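Scene rules for simulated food handling – when does a run count as a pass?

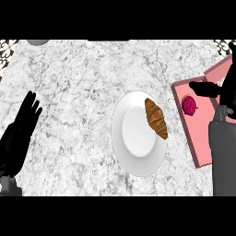 Simulated counter with the croissant on the plate and the second pastry on the tray.

Posted by Do-yoon Myung, 28th March

I'm writing the acceptance rules for a set of simulated tabletop tasks. The task is to get both pastries onto the white plate. I have 33 runs to grade and two graders who keep disagreeing. The main argument is over items that hang past the rim. In the render I attached, the croissant slightly overhangs the outer edge of the plate. One grader fails that on sight, the other passes it. Is there a standard I can point to, or do I have to write my own? Also, should the idle hand have a rule?

Caoimhe Cronin

I don't know of a published standard that goes down to the level of a pastry on a plate. The robot safety standards cover hazards to people, and they won't settle this for you. Write your own and put it in the task sheet before anyone grades.

What we used on the Nellby project:

Placement is judged after the gripper has let go and moved clear, and the item has stayed still for two seconds.
An item passes if it is held up by the plate alone. Overhang is allowed. Touching the counter is a fail.
If the start layout already has an overhang, write that down so it isn't charged to the run.

Your still can't settle the second item, by the way. The pastry is on the tray and the black finger is hovering near it, so grade that from the end state.

For the idle hand, we said it may be over the counter but may not touch food or dishes. Keep it short. Our January version ran to two pages and the graders skipped most of it.

Sotville

Just measure it in the simulator. You have the object positions, so why use graders at all?

Weerasinghe

Positions alone won't do it – you need the contact list too, or something propped against the rim will pass. I'd script the check and still have a person look at every fail. Log the rule version with each run as well. We changed ours halfway through a batch once and had to grade the whole thing again.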